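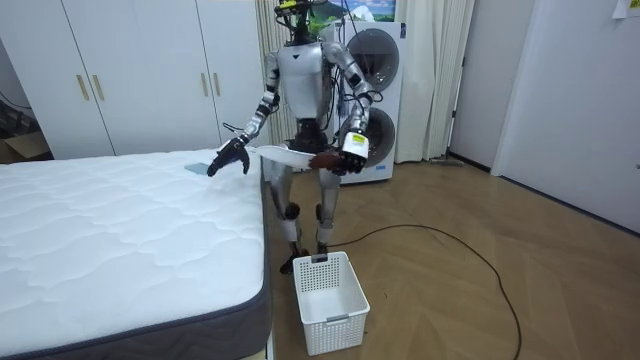

マットレスの上のゴミ、どう取ってますか
投稿者:wogan_2

引っ越したばかりで、シーツを外すたびにキルティングの溝からお菓子の包み紙が出てきます。寝床で食べるのが悪い、という正論は家族から4回いただきました。掃除機はまだ段ボールの中です。床用のちりとりを使うのは、やはり人としてまずいでしょうか。

sturko55
まずくないです。ただし床用とは別に一つ買ってください。うちはBellwoodの200円均一コーナーで買った小ぼうき付きで、玄関用と色を変えています。縁にゴムがついたものだと生地に沿うので、細かいものも寄せやすいです。

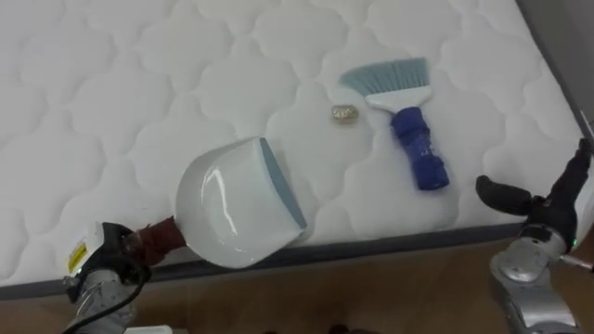

マットレスの上でちりとりを使う

丸まった包み紙くらいなら手でつまんだ方が早い、という意見は認めます。でも手でつまむ人は、たいていそのままポケットに入れて洗濯します。経験者です。

コツは、縫い目に沿って足元の角へ掃くこと。壁側へ掃くと、隙間に落ちて来年の大掃除まで会えません。
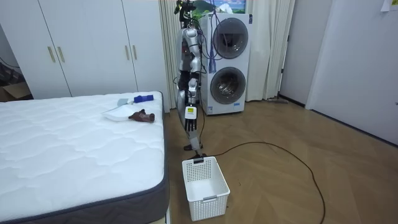 角まで来たら、カゴを床に置いて受けます。洗濯カゴで代用するなら、穴から粉が落ちるので袋を敷いてください。うちは敷かずに2回やり直しました。

シーツも同時に洗った方がいいですか?
洗った方がいいです。掃く前に外して洗濯機へ入れておけば、待ち時間に掃除が済みます。
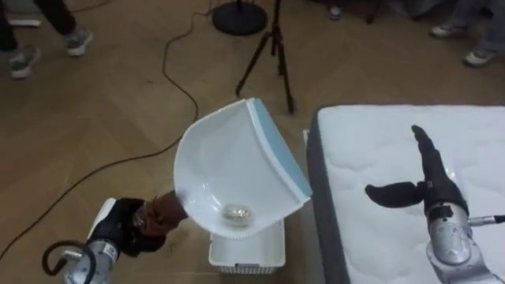
ちりとりは洗剤で洗ってもいい?
台所用の中性洗剤を薄めて洗い、よく乾かしてから使ってください。

wallier
買い替えればいいと思います。マットレスを。

wogan_2
ちりとりを買います。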